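Working Safely with Hand-Held Grippers and Shared Household Objects
Course handout for the Practical Robotics module, Sundton
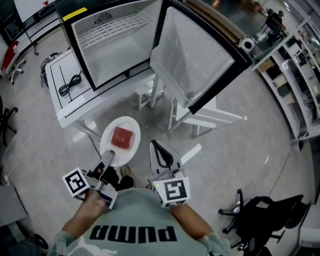
Handout 22, page 1

Welcome back, everyone, and I hope the January break was kind to you. These notes go with the second half of the module, where we leave the slides behind for a while and spend our time with the hand-held grippers, recording ordinary kitchen jobs so that an arm can later learn from them. Iwona Borkowska wrote the first version of this handout and I have been adding to it ever since, which explains why it has grown so much. Please read it through before your first session, even if you have used the grippers before. Habits drift, mine included!

The task for the coming weeks is the one we call plate to fridge. You stand over a round white plate with a square of red meat on it, a gripper in each hand, and the little white fridge waits on its table with the door open. You take hold of the plate, lift it, carry it across, put it on a shelf and close the door. It sounds like something you could do half asleep, and at home you probably do, but with a pair of narrow fingers in place of your own it asks for a good deal more patience.

1. Which rules we follow

You will remember from the first lecture that the general standards for machinery begin with the risk assessment. ISO 12100 is the one to have at your elbow for this: you work out what could hurt somebody, you judge how likely and how bad it would be, and then you reduce the risk, starting with the design of the thing itself. Guards and other protective measures come next, and warnings and instructions come last. Students nearly always want to start with the warnings, as a sign is quick to print, so do have a look at your own drafts with that in mind.

For industrial robots the standard to know is ISO 10218, in its two parts, one for the robot and one for the application it is built into. A hand-held gripper with a person on the other end of it is a long way from a robot cell, and I would not want anyone writing in their report that we "comply with ISO 10218" while recording. What we do is borrow the way of thinking. The moment the recordings are played back on an arm, the full assessment applies, and that belongs to Ratih Wijaya's half of the course.

Alongside these we have our own house rules, which are given below. They aren't law and they aren't a standard, but they are a condition of using the room.

2. The floor and the cables

Look down before you look at anything else. In the work above, the plate starts on the concrete floor, just in front of the person's feet, and there are cables lying on the floor as well: a bundle by the table leg and a thin white one over to the left. Your eyes will be on the plate and your hands will be full, so your feet have to manage by themselves. Walk the path once without the grippers, from where you will stand to the fridge and back again.

Any cable that crosses your path is to be moved or covered before recording begins. A cable that doesn't cross your path should still be pointed out to your partner, who may well come at the job from another side. Chairs on castors go outside the working area, and please push them well out, as they have a way of wandering back in.

Wear closed shoes with a flat sole. We have had this argument every year and I'm afraid I am not going to lose it now.

3. Hands, fingers and markers

Each gripper carries a white cube with a black pattern on it, and the tracking depends on those patterns being seen. Hold the gripper so that your wrist and sleeve stay clear of the cube. Don't wipe the faces with anything wet, don't write on them, and don't swap a cube from one gripper to the other, however alike they look to you. If a face is scratched or lifting at a corner, put the gripper in the repair tray and tell Hakim Wibisono.

Check the pads on the fingers at the start of every session. A worn pad slips, and a plate that slips tends to do so at chest height. Take the plate by its edge with both grippers, lift it a very small distance, and wait for a breath. If it tilts, put it down and start again. A false start costs you very little and we can trim it out later - a broken plate costs you the rest of the afternoon with a dustpan.

4. Food, or things that stand in for food

Treat everything on a plate as raw food unless the session sheet says otherwise. I know this feels fussy when you are using a practice piece, but it is much easier to keep one habit than two. That means gloves when you handle it directly, nothing of yours to eat or drink in the working area, and nothing from the working area to be eaten by anybody, ever.

Real meat may only be used with Vitória Godinho's agreement. It comes out of cold storage for the session and goes into the food waste at the end of it, and the plate, the gripper fingers and the shelf are cleaned and then disinfected. Food that has touched the floor is thrown away. The recording fridge is a prop for our purposes and is never to be used for storage, so your lunch goes in the kitchen down the corridor.

5. Other people in the room

The room is shared, and there will often be somebody sitting by the window with work of their own. Tell them when you are about to record and tell them again when you have finished. If they would prefer to be out of view, move your set-up or wait. Consent is needed from anyone who can be recognised, and "they didn't seem to mind" is not consent.

Either partner may call "stop" at any time and doesn't have to say why. When you hear it, lower what you are holding to the nearest surface and let go.

6. What to write down

Fill in the session sheet while you are still in the room. I would like to see the task name, who held the grippers, who watched, the starting place of the plate, whether the fridge door began open or closed, anything that was dropped, and anything that worried you. Near misses are the most useful lines on the sheet, and you will never lose marks for one.

For next time

Please write a short risk assessment for plate to fridge, no more than 2000 words, following the order of steps in section 1. Choose three hazards and treat them properly. Hand it in to Yusri Gunawan by Feb 14, 2026. Blank session sheets are in the rack outside room 101, and if the rack is empty, knock and ask for more.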